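Flower Laying Tips from the Murnen Open Day

Posted December 28, 2025

Murnen opened its workshop to visitors in May, and one of the stations had robot arms handling flowers on a table. I went to see the arms and came home with notes on arranging. Most of them apply to anyone doing a centerpiece at the kitchen counter.

Chih-ming Tang ran the station and took questions between runs. The session lasted 83 minutes.

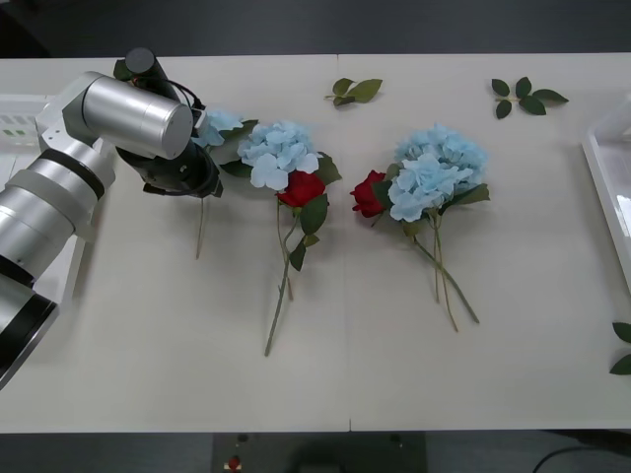 Lay out before you pick up. Tang's rule is that every stem should be reachable without moving another one. Set heads toward the far edge of the table and stems toward you, so the hand comes to the stem first. Pairing one blue hydrangea with one red rose on the table, as at this station, lets you judge the colors before anything goes in a vase. Keep spare leaf sprigs at the back, clear of the stems.

Grip low on the flower, never on the petals. Mirta Bustos, who programs the arms, sets the closing force on a cheap stem first and raises it in small steps. By hand, the same test works with floral tape – wrap, tug lightly, wrap again if it slips. 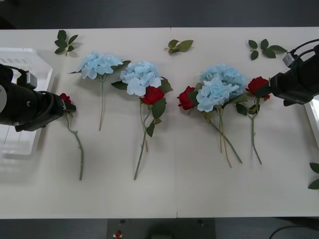

Leave roughly 3 inches between groups. Closer than that, leaves catch on the next stem and drag it along. Bustos resets the whole row after any snag, which takes two minutes and saves a bent stem.

For storage, stand artificial stems upright in a deep bin. Dust them with a dry paintbrush, working from the center of the bloom out. Wipe the table last.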